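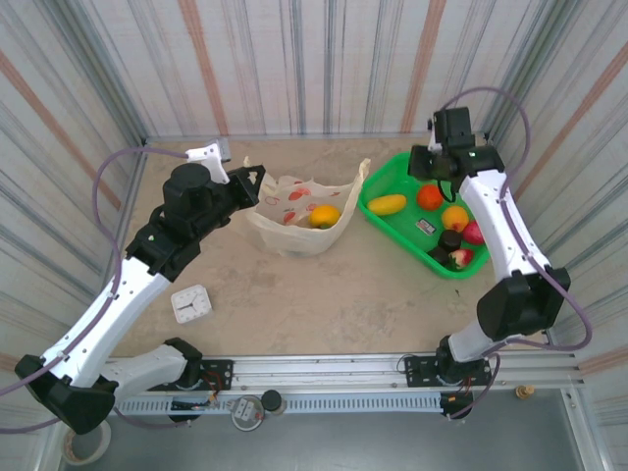 August — second dye bath, onion skins

Started a little after 7:40 with the skins Ea Juhl had been saving for me all summer, bless her, and they came to 300 grams once I'd picked out the papery bits of root. Simmered them for around an hour in the big pot and let the whole thing sit through lunch — the color always seems to deepen when I leave it alone.

Three skeins of the Gresico wool went in, already mordanted with alum. The Coman cotton I'm holding back, as it came out so pale last time and I'd like to try soaking it overnight first.

Lovely warm gold on the first skein, a bit streaky near the tie. Looser ties next time! Ea, if you read this, I still owe you the Testilwood swift, and please keep saving the red skins too.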